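About Grilico

Grilico is a family-run cleaning and property care business. We look after offices, medical rooms, strata buildings and a few schools across the northern suburbs and down as far as the Plestitz industrial estate. We started with one van and a contract for a dental surgery, and we still have the dental surgery.
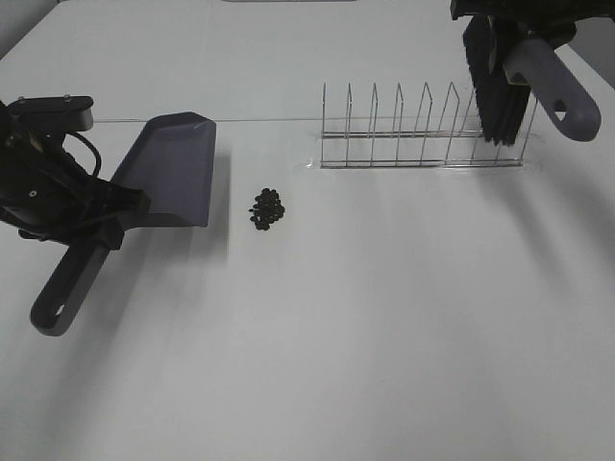
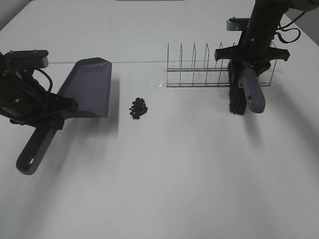
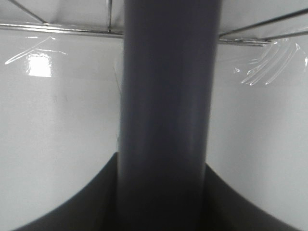
The business began as Khoo Cleaning and traded under that name for 14 years. When we merged with Dosora, a window and carpet firm from the next suburb, neither name covered what both of us did, so we picked a new one. Some of our older customers still write Khoo on the cheque. The bank accepts it.

We now have 36 staff. Most are permanent part-time and work early mornings or evenings, when the buildings are empty. We don't use subcontractors for regular cleans. Each site has a main cleaner and a second person who knows the building, the alarm and where the bins go, so a sick day doesn't mean a missed clean. High windows and pressure washing are done by a separate crew during the day.

What we do

Regular office cleaning is the biggest part of our work, from one visit a week up to daily. We also do common areas in apartment blocks, end-of-lease cleans, carpets, hard floor stripping and sealing, and school holiday cleans. July is our busiest month because the schools want their floors done over the winter break, and we stop taking new floor bookings once it's full.

We don't do mould remediation, asbestos or anything involving roof access. If you ring about one of those we'll tell you who to try.

How we quote

We come out and walk through the building with you. We don't quote off floor plans - two offices of the same size can take very different amounts of time, depending on the kitchen and how many people use it. You'll have a written price within three working days. It lists each room, what is done in it and how often. Consumables such as hand towel and bin liners are shown on a separate line so you can buy your own if you prefer.

There is no lock-in contract. We ask for two weeks' notice either way.

Police checks and insurance

All staff hold a current police check, and anyone working in a school also holds a working with children clearance. Certificates of currency for public liability and workers compensation are emailed on request.

Finding us

The office and store are at the rear of the Plestitz estate, behind the tile warehouse. Parking is on the gravel side. Please ring before dropping off keys, as the office is often unattended after lunch.

Page last updated 25 February 2024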